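Griffiths Dining Hall -- Returning Your Tray

Where do I take my tray when I'm done?
To the clearing table by the kitchen door. It is open until 30 minutes after the last serving.

Do I need to empty my plate first?
Yes. Foil, wrappers and leftover food come off before anything goes in a rack. Small pieces like to hide under wrappers, so check.
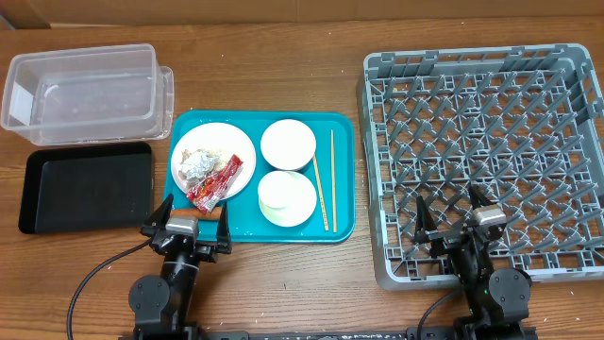 A tray before clearing, with the gray dish rack at right.

Where do chopsticks go?
Leave them on the tray -- kitchen staff sort them separately.

Can I stack bowls and cups?
Please don't. Set them side by side.

I threw something away by mistake. Who do I ask?
Seren Morris at the front desk, extension 71. Trash goes out at 2 p.m.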